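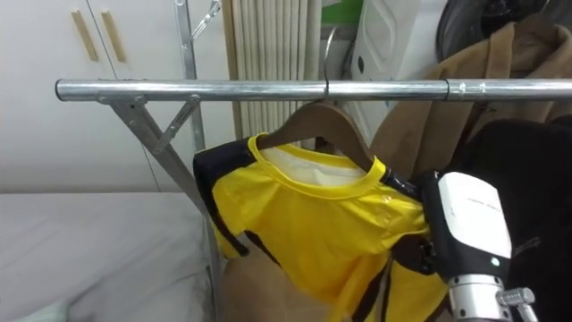
Drutcombe Residents Invited to Join Plant-Based Lunch Program

The Drutcombe Office of Community Health will open registration in January for a plant-based lunch program run jointly with the Rees Food Center. Participants agree to eat one lunch without meat, fish, eggs or dairy on each working day of the program, which lasts 3 weeks. Taking part is free of charge.

The program follows a trial held last fall among employees of the town offices and the public library. Of the 52 people who signed up, 51 completed the full period. In the closing survey, 19 participants reported that they had continued to eat at least two plant-based lunches a week after the trial ended. Several asked for more recipes that can be prepared the evening before and carried to work, and the new recipe booklet has been revised with this request in mind.

Registered households will receive the booklet, a shopping list for each week and access to evening cooking classes at the Rees Food Center. The classes cover dried beans and lentils, whole grains, winter vegetables and sauces made without cream or butter. All equipment is provided. Places in the classes are limited, and households that did not attend during the trial will be given priority.

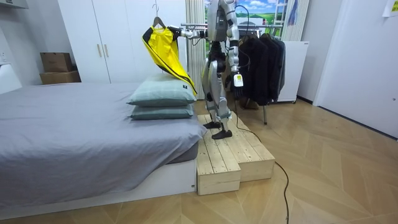
Participating Lunch Counters

Two local businesses, Plusis and Arnisura, will offer a marked plant-based dish at their lunch counters on every day of the program. Participants who present their registration card will pay the same price as for the regular dish of the day. Menus will be posted at each counter by 10 a.m. and will list all ingredients, including nuts, soy and gluten.

The Office of Community Health notes that the program is intended for adults in general good health. Persons who follow a diet prescribed by a physician, and those who are pregnant or nursing, are asked to speak with their health care provider before registering. The booklet includes a page on protein, iron and vitamin B12.

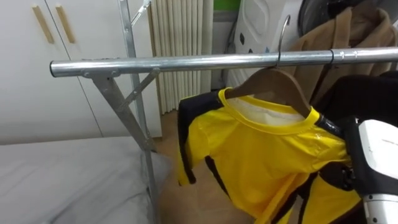
Schools are not included in this round. The Office expects to review the matter once the results of the January program have been received.

Registration forms will be available at the public library and at the front desk of the Rees Food Center. Completed forms may be returned to either location until 5 p.m. on the last day of registration.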